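Home News Methods Opinion Archive About

The Kitchen That Was Never Dirty

The robot has now opened the same imaginary cabinet 2,006 times, and I am told I should be impressed. I am, a little. I have a real cabinet at home that sticks in October, and my record with it is worse.

The result comes from the Lanau group, whose new method, Skarano, trains a household robot entirely in simulation. The idea is simple enough to fit on a napkin. You build a set of rooms in software, 14 in this case, let the robot fumble around in them, and keep the fumbles that end well. Then you grade it in rooms it hasn't seen. The headline number is 90 percent success, and the headline number is where most people stopped reading.

I kept going, having a Tuesday afternoon to waste. The test rooms number 11, and every one was put together from the same catalog of doors, handles and shelves as the training rooms. The robot had never seen that cabinet in that corner. It had seen plenty of that cabinet's cousins. I would also do well on a driving test in a strange town if the whole town had been built out of my street.

The older Bañuelos method, which Skarano is meant to replace, was tested on furniture somebody had bought and put together badly. Its scores were dismal. They were also scores about furniture. We seem to have decided that the way to fix a dismal number is to change what it measures, and I would like to know when the vote was held.

None of this makes simulation a bad idea. It is cheap, nothing breaks, and a robot can practice all night without waking the neighbors. The wrist view is a fair one, too – the software doesn't hand the robot a nice straight-on look at its target, and the method has to cope with whatever angle the arm happens to give it.

Rendered views from the simulator:

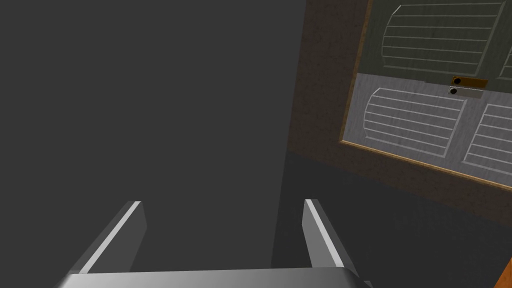
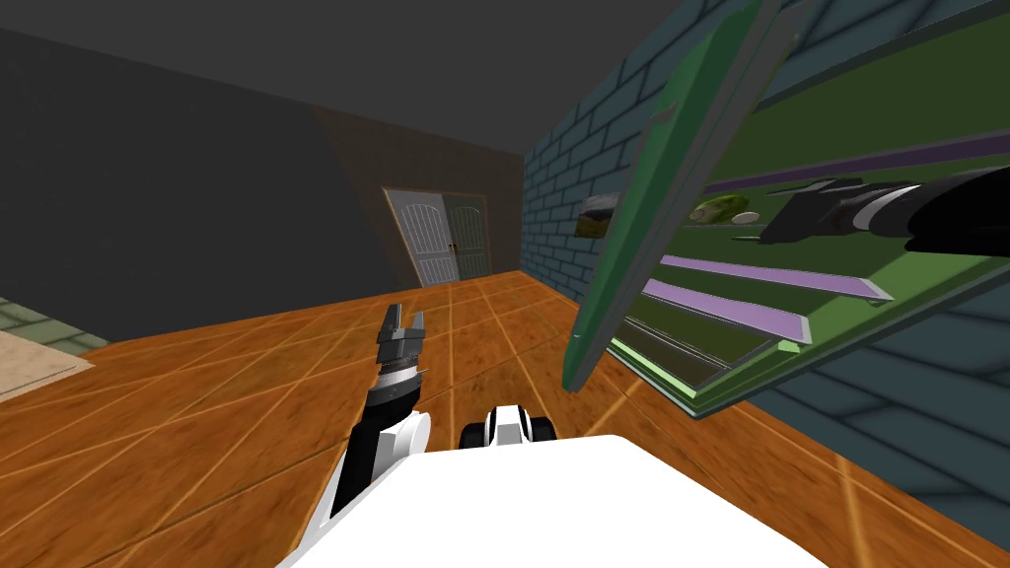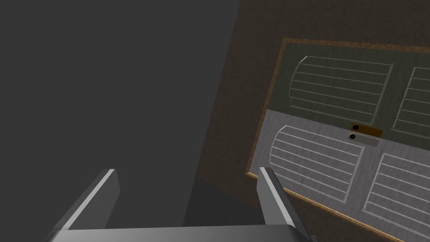

My complaint is with the word "generalizes," which appears in the abstract and then does a great deal of unpaid work. Stevix, the benchmark everyone now reports on, has no warped wood in it, no loose screws and no drawer full of takeout menus jamming the drawer above. A method can top that table and still lose a fight with my pantry.

So here is my modest request. Next time, hold back the catalog as well as the rooms. Put in hinges the robot has never met. Make one door swing the wrong way, as one door in every rental does. If the score drops to something embarrassing, print it in the same size type as the 90. I would read that paper twice, and I might even let the robot try the cabinet that sticks.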